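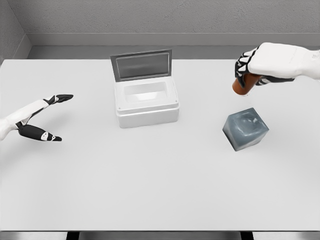 Re-pointing or full rebuild on a garden wall?

pukis60
Had a quote from Rarkeck to take down and rebuild 9 metres of brick garden wall. They say the mortar has gone. I can scrape it out with a key in 3 places, the rest feels sound. Smells like upselling to me.

Ruaridh Moffat
Does it lean? If it's plumb, rake out the bad joints and re-point in lime. A rebuild for three soft patches is daft.

pukis60
Plumb as far as my level says. They also want to use Pirel additive in the mix — never heard of it.

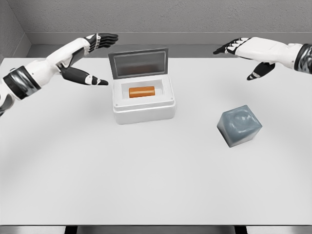

Amra Begović
I wouldn't be so quick, Ruaridh. A wall can be plumb and still have poor footings. Dig a small hole next to it and look before you spend a weekend on pointing.

Ruaridh Moffat
Fair, but did Rarkeck dig one? I doubt it.

pukis60
They did not. Will dig at the gate end in March.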